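Foil press room check, Vellen card studio
10 September 2020. Checked by Sheyla Mamani
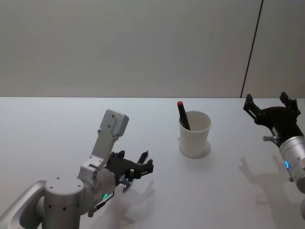 White tabletop, arm at lower left, green light showing.

Press guard: OK. Closes fully.
Foil rolls: 7 on the rack, 2 on the floor. Move them up before the holiday run.
Guillotine: blade cover loose. Pfister to supply a new clip.
Card stock: stacked too near the heater. Shift to the back wall.
Extinguisher: OK, last serviced in June.
Exit: clear.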